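Home | Notebook | Bench log | Recipes | Contact
Search this notebook Go

August, entry 10, started 7:40 in the morning

Iron gall ink, second batch by the Stistlow recipe. The first batch was too pale on the page and I want to know why before I make more for the Josodmont binders.

Galls crushed by hand in the mortar, not very fine. Soaked in 186 ml of rain water. Last time I used tap water and I suspect the lime in it, but I changed also the galls, so I can not be sure. Next time I must change only one thing.

The old recipe, copied by Wynne from a household book of 1743, says "let it stand until it is strong". It gives no number of days. I tasted a drop on the finger, very bitter, and I took this as strong.

Strained through linen two times. Gum arabic goes in last, already dissolved. If it goes in dry it makes lumps which do not leave.

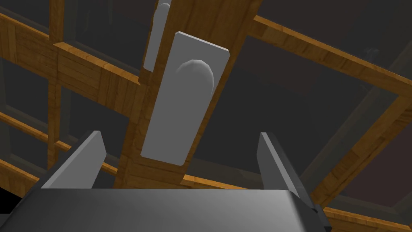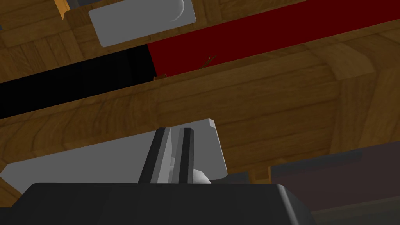
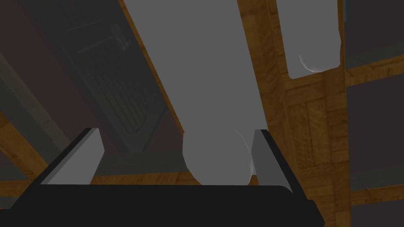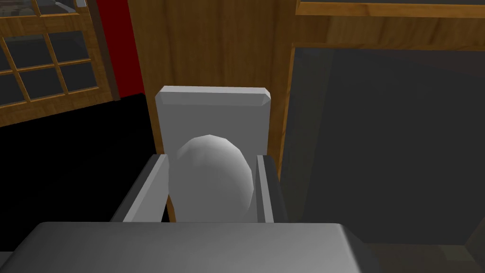
Nasrin Ebrahimi read the recipe over and is of the opinion that I add the iron too early. She wants the gall liquid to stand until a skin of mold comes on top, and only then the copperas, because her palest inks were always the ones she hurried. She also asked which paper I test on, as a heavily sized sheet keeps the ink on the surface and it looks weaker on the first day.

The paper was Ekier, the smooth one. I did not think of the sizing. I will write the same line on an unsized sheet and leave both on the window shelf.

To do: label the bottles, ask Ladan Abbasi for the glass pen back, order copperas.

Questions about the bench log: write to the workshop desk
© Stistlow Ink Notebook. Back to top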